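Netberg Practice Reception: Set-up Guide for Centre Staff

Section 4. Shelving, signs and furniture

Issued 21 Jul 2026. Replaces the sheet supplied in June.

4.1 Before you begin

This section covers the shelving unit, the hotel signs and the furniture used for check-in and check-out practice. The computer and telephone are dealt with in Section 5. Staff setting up at Unham should also read the supplement on the shared store, as the cupboard there is kept locked outside teaching hours.

Check that the following are to hand:
Shelving unit, with boards, dividers and wall straps
Hotel signs
Reception table
Two chairs without castors
Spirit level, tape measure and cross-head screwdriver
Soft dry cloths

Caution: the shelving unit must be moved by two people. Take everything off the boards first, including the signs.

4.2 Placing the shelving

1. Choose a stretch of wall clear of radiators, switches and fire signs. The unit must not stand across a door, even one that is seldom used.
2. Stand the unit with its back to the wall. Allow 1,000 mm between the front of the shelving and the back of the reception table, so that the person on duty can turn and reach the compartments.
3. Place the level on the middle board. On carpet, a unit may take a day or two to settle; check the level again before the first session and adjust the feet as required.
4. Fit both wall straps and tighten them by hand. Finish with the screwdriver. Do not use a power driver on the strap screws.
5. Push each divider fully into its groove. A divider that stands forward of the boards has not been seated properly and may fall when the compartment is filled.

Note: where the wall is plasterboard, the straps supplied are not suitable. Apply to the Hutchins stores desk for the alternative fixing before going any further.

4.3 Signs

6. Wipe the face of each sign with a dry cloth. Spray cleaners dull the printed surface and must not be used.
7. Decide where each sign is to go. The wording should be readable from the guest side of the table and should not be hidden by the head of a person seated behind it.
8. A sign that is to lean against the shelving must rest on a board for its full width, with its lower edge at least 70 mm back from the front of the board.
9. A sign that is to be mounted should be held by the clips supplied. Adhesive pads mark the wood and are not permitted.
10. Leave a gap of 130 mm between neighbouring signs wherever the width of the unit allows it. 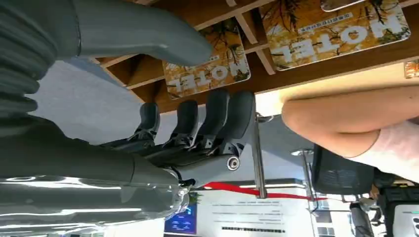
The shelving compartments and the HOTEL signs, the smaller one with its tree pattern on orange-yellow.
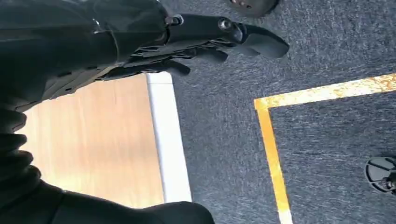
Grey carpet and a light wooden surface with a white edge strip.

4.4 Reception table and chairs

11. Carry the table to its position. Dragging it will loosen the legs and pull the carpet.
12. Turn the table so that its longer side faces the entrance. Trainees playing the part of guests should be able to walk straight up to it.
13. Place one chair behind the table and the other to the side for the observer. The observer's chair must not stand in the walkway.
14. Run any lead along the wall and not across the carpet. If this cannot be done, leave the item unplugged until a cover strip has been obtained.
15. Press down on each corner of the table in turn. If it rocks, turn the foot at the low corner until it is firm.

Caution: do not sit or stand on the table. Do not use the shelving as a step.

4.5 Filling the compartments

16. Put registration cards, pens and key envelopes in the compartments at waist height. One pack of registration cards contains 200 and is sufficient for a full course.
17. Keep heavier items, such as ring binders and the lost property box, on the lowest board.
18. Nothing is to be stored on top of the unit.
19. Leave one compartment free for messages. The exercises in Unit 3 of the course handbook depend on it.

Breakables belong to the Section 7 exercises only. They should be returned to their carton after use — at Malthorpe, to the carton in the teaching office.

4.6 Care between sessions

Dust the boards weekly with a dry cloth, following the grain. Lift objects to clean beneath them. Spills on wood should be blotted at once; spills on carpet should be reported to the building office, as the carpet is not covered by the Netberg agreement.

Look over the strap screws and sign clips at the start of each term. Worn clips may be exchanged at the Hutchins stores desk on presentation of the old ones. Any damage to a board or divider must be entered in the equipment book, and the compartment concerned is to be kept out of use until the part has been replaced.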